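Thread on folding trousers so they stand up in a drawer. I have been rewriting the folding sheet for the clothing exchange at Grellcombe and most of the arguments were about trousers, so the trousers get their own thread. 1/17

Background for anyone new. The exchange takes donated clothes, sorts them, folds them and stores them on edge in shallow drawers. Last December we logged 2000 garments. 1422 went out again. The rest are still in drawers and have to stay findable. 2/17

On edge means the fold faces up, like files in a cabinet. A stack hides everything below the top item, and people pull from the middle and collapse it. Filing only works if every parcel has the same height, so the fold has to be repeatable by different hands. 3/17

Shirts are easy. They have a collar and a centre line. Trousers have a crotch curve, a waistband thicker than the hem, and two legs that were supposedly cut to the same length. 4/17

Step one is to lay the trousers lengthwise, parallel to the front of the table, waistband at one end and hems at the other. Work across the body. If you lay them pointing away from you, you end up leaning over to reach the far end and the near end shifts. 5/17

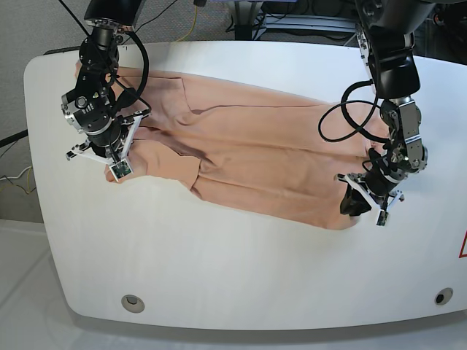
Step two is to bring one leg over the other along the centre seam, then take hold at both ends and pull lightly along the length. Lightly. The aim is to get the slack out of the cloth. Hard tension on a soft fabric gives you a narrow, long shape that relaxes after filing and pushes its neighbours over. 6/17

Step three, tuck the crotch point. With one leg over the other, the seat sticks out as a small triangle. Fold it back in so the long edge is straight. Marietjie Nel left this step off the old sheet on the grounds that everyone does it. I checked a drawer. Everyone does not do it. 7/17

Step four, hems to just short of the waistband. Leave a gap of two fingers. Bring the hems level with the waistband and the thickest part of the parcel doubles up at one end, and it will not stand. 8/17

Step five, fold in thirds from the folded end. Halves are acceptable for shorts and for children's sizes. Adult trousers in halves come out too tall for the Nakstead drawers, and the drawer catches on the runner above. 9/17

Test: stand it on its edge and let go. If it falls, open it to step two. Do not squash it and file it anyway. 10/17

Fabric matters more than cut. Denim and drill hold a crease and will forgive a bad step two. Soft jersey, brushed cotton and most lounge fabrics remember nothing. They shift when you let go of one end to deal with the other. 11/17

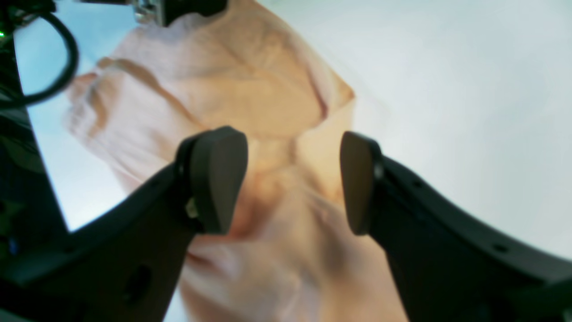
The commonest fault with soft cloth is grabbing too much of it. A good hold takes the edge and leaves the panel lying flat. A hold taken further in gathers the panel into itself, and you get what the peach fabric is doing there, bunched into irregular folds with a pointed corner out to one side. A corner like that is useful. Find it, hold it, and spread the rest away from it before trying any fold at all. 12/17

Smooth from the centre outwards with the side of the hand. Fingertips leave small ridges, and the next fold locks them in. Zanele Chauke objected to this on the draft, then timed herself both ways and withdrew the objection. 13/17

On tables. We moved folding from the Lasham counter, which has a rough grain, to a smooth one. Soft fabrics slide more on the smooth surface, so step two needs less force. Woollens no longer snag. I would make the same trade again. 14/17

Folding boards: we tried one labelled Hervieu, bought second-hand. Good for shirts. For trousers it sets the width and does nothing about the crotch point or the waistband. It lives under the counter now. 15/17

Numbers from the trial, for those who asked. Emanuel Mihăilă refiled one bank of drawers using the new sheet. 67 pairs of adult trousers, all in thirds. Left alone for a fortnight with normal browsing. 20 needed refolding, nearly all jersey. There was no matching count under the old sheet, so draw no comparison. 16/17

Still open: whether drawstring trousers should be filed with the cord inside or tied off at the waistband. Inside looks neater and leaves a lump in the middle third. Tied off catches on the next parcel. Soledad Lindgren is running one drawer of each and I will add her results under this post. 17/17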